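Skip to content Home Reviews Shop Talk Back Issues Contact
Search this site Go

Review: the Vulden arm, after a summer on our packing floor

I run the second shift at Ponik, a flat-pack cabinet outfit in Sollasville, and people keep writing to ask what I think of the Vulden arm we put in. So okay, four months in, here goes (long one, sorry!).

The job we bought it for is panel handling. Doors and side panels get picked, turned, checked for marks and passed along to packing. We used to do that with two people per line, and by the end of a shift your wrists knew all about it. I did it for six years and I still can't open a pickle jar without making a face. The arm does 122 panels an hour on a good night, which is slower than our best pair at full tilt, but it doesn't slow down after lunch.

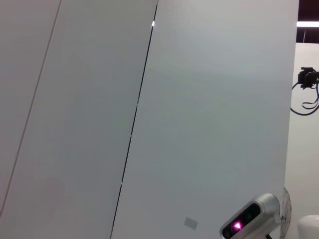
Now for the part I care about, and that's what happened to the jobs. Nobody on my shift got let go, but the work sure changed. Mwajuma Were used to pack and now she looks after the cell, and she's the one who taught me how fussy white panels are. Big, smooth, pale surfaces with hardly anything on them, maybe one little gray patch down near the bottom, and a thin dark seam where one panel stops and the next one starts. Try finding a scuff on that at eleven at night! She can do it from six feet away. The vision setup took until August to get even close to her, and she still pulls panels it has passed.

Setup was a bear. The manual is 707 pages and the section we needed was split between two chapters. Kioko, the installer, had us running in 18 days, and their guy was patient with my dumb questions, so full marks there. The teach pendant is great, big buttons, works with gloves on. I'd have paid extra for a longer cord on it.

Gripes? The alarm tone is awful, a sort of goose noise, and you can turn it down but you can't change it. The training seats cost extra and we only got two, so the day shift sent both of theirs and my folks learned by watching. Please, if you're a manager reading this, send the night people too. Also it got quiet. Two people on a line talk all night, and one person minding a cell mostly doesn't. We moved the packing bench closer in July and that helped more than I expected.

Would I buy it again? Yep, with 100 percent of the crew trained before it's bolted down. My wrists vote yes as well. Four stars, and it gets the fifth when they fix the goose.

Related reviews
Anti-fatigue mats: three we wore out
Edge banding trimmers for small shops
Ponik night crew picks: work gloves
Cordless strapping tools, second look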